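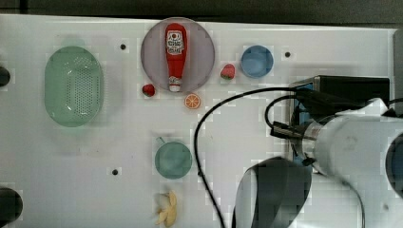

Sat 5 May – by Mwajuma Wanyama

I have waited the whole winter for the open day at Silel, and on the bus to Cetwood I was as nervous as before an exam. We were 16 visitors in a small hall. The robot's table was set like a children's kitchen, with a toy ketchup bottle lying on a plate and strawberries next to it, and my niece wanted to take the banana home. The engineer spoke quickly and I did not catch every word, but he was patient with my questions – even the one about the price. I will go again in the autumn, if they invite us.

3 comments | Share | Print | E-mail this post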